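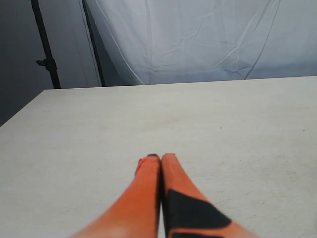 *Two orange gripper fingers, closed at the tips, and a broad, flat tabletop.*

# Bone whistles and wishful listening

Every few years somebody finds a hollow bird bone with a hole in it and we get a concert. The latest comes from Sedbridge, where 14 pieces of goose and swan bone from the medieval town ditch have been published by Sixten Hedlund as "evidence for a lively musical culture." I have read the report twice. I believe in the bones. The culture I am less sure of.

Start with the numbers. Of the 14, only five have a hole that was clearly cut with a tool. The rest have breaks, gnawing, or what the catalog calls "probable perforations," a phrase that ought to make any reader put down the coffee. A dog's tooth can make a very tidy hole. So can a root, given a few centuries. Hedlund knows this and says so in a footnote, then goes on in the main text as if all 14 were instruments.

Of the five, two could have been played. That is Filipa Quintela's view in her appendix, and she is careful about it. She made copies and got a note out of both, after moving the blocking material around for most of an afternoon. I admire the work, but I don't think it shows what the main text wants it to show. A patient person can get a note out of a pen cap. Whether anyone in Sedbridge wanted a note, and what for, is another matter.

There are dull uses for a bone tube with a hole in it. Needle cases are one. Teresa Ramalho raised toggles and thread holders when the Caldeira finds were published, and her paper gets one line here, in a list of "other opinions." Bird calls are another. A fowler's decoy makes a sound, and I suppose you could call that music if you were the duck's next of kin.

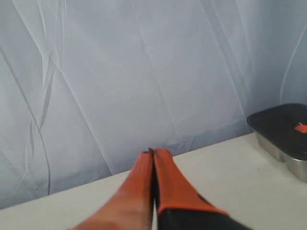 *The orange fingers side by side, a narrow dark seam between them.*

What bothers me more is the ditch. Town ditches filled up with trash from everywhere: kitchens, workshops, stables. The report puts the finds close to "a probable tavern" and lets the reader do the rest. The tavern is a stretch of wall and a lot of broken jugs. Arnaldo Cordeiro, who dug the Livisau waterfront, has plenty of broken jugs too, and he calls his building a building.

I would like to see wear studied under a microscope on the cut pieces, with the results printed even if they are boring. I would also like the doubtful bones put in a separate table. Until then, "worked bird bone, use unknown" is a perfectly good label for a museum case.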